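Put the Big Tables Back in the Library

The Kallar branch library reopened in February after a long renovation, and most of what was done there is good. The roof is sound. The restrooms work. The children's section has a door, so story hour no longer drowns out the rest of the building. I have no complaint about any of that.

My complaint is about the tables. The old reading room had long shared ones, the kind where six or eight people could sit with their papers spread out and still have elbow room. They are gone. We have single-seat carrels with gray dividers, a row of soft chairs with a swing-out tray on one arm, and a counter along the window with stools. The seating plan posted by the front desk says the room has more places to sit than before. I believe it. I still think the room got worse.

Start with what people come to a library to do. Some of them read a novel, and a soft chair is fine for that. But a lot of the daily use at Kallar is paperwork. People fill out tax forms and benefit applications. They sort family photographs. High school students work on a poster or a lab report together. Someone opens the county atlas to check a property line, and the county atlas open is wider than any carrel in the building. None of this fits on a tray.

The library district says the carrels answer a survey. It got 462 responses, and the most common request was for quiet places to work alone. I filled out that survey. It asked whether we would like more individual seating, and I checked yes, as I suppose most people did. It did not ask whether we would give up the tables to get it. Those are different questions, and the district only has the answer to one of them.
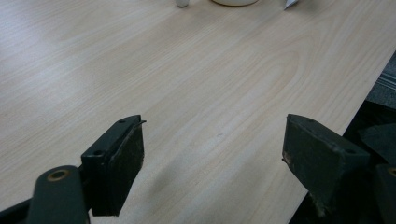 Photo: Hamitura Community Page

A table is a simple thing to own. It has no outlet to fail and no fabric to stain. When the top gets scratched you live with it or you refinish it. Milar, which has a smaller branch and a smaller budget than ours, kept its old tables and put its money into longer evening hours. I drove over there at seven in the evening to see how it was working, and the tables were in use. At one end a man was going over a lease with a pencil. At the other end two girls had a math book between them. They did not bother each other, and I sat down in the middle with my own work and was not bothered either.

People who favor the carrels say shared tables cause trouble. Someone spreads out too far, someone talks, someone eats a sandwich. All true. The old room at Kallar had a regular who hummed. But staff dealt with it by walking over and saying something, and usually the person stopped. That is an ordinary part of using a public room. We do the same on the bus and at the post office.

Money is the other argument. The district paid $590 for each carrel, and it does not want to be seen tearing out new furniture. Fine. Leave most of them in. The carrels along the back wall are popular and should stay. The ones in the center of the room could go to the Wumbei branch, which has asked for study seating and has the floor space. The price I was quoted for a solid shared table from a school supplier was $1,074. Two of those would fit in the space that opened up, with room to pull the chairs out.

The board takes comments on the building through its office, on paper or by email. I sent mine in. If you use the reading room, and especially if you have tried to lay out a set of forms on one of those trays, please send yours too. Say what you were working on and how much space it took.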